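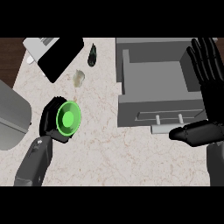 4. Rehearsing the bowl-and-drawer task in simulation

Run this section before you power the real arms. It uses the kitchen counter scene that comes with the Orby build files: two arms with black hands, a green bowl, and a gray cabinet with a drawer. You need the workshop PC and both hand controllers. The arms on the bench stay switched off.

4.1 Load the scene

1. Start the simulator and open the counter scene from the Drovcombe folder.
2. Wait for both hands to appear. The first load is slow on the older PC.
3. Check that the drawer is empty. If anything was left in it from the last session, press Reset.

4.2 Run the task

1. Bring the left hand to the bowl and close the fingers slowly. Stop when the bowl moves with the hand.
2. Move the right hand to the drawer handle. Keep the thumb level with the bar.
3. Pull the drawer straight out. If the cabinet shakes, open the right hand and start the pull again.
4. Lower the bowl into the drawer, open the left hand, and lift it clear before closing the drawer.
5. Save the run under your own name.

Note: The physics step is set to 4,000 per second. Lower settings run faster, but the bowl tends to slip through the fingers.

Caution: Do not copy simulated grip values straight to the real hands. Start at 15 percent and work up. Mercy Kimaro cracked a finger joint on the first build by skipping this.

4.3 Before moving to the bench

Save 14 clean runs in a row. A run with a dropped bowl or a bumped cabinet resets the count. Send the log to Tumaini Obura, who will unlock the bench profile. Continue with section 5, Homing the arms.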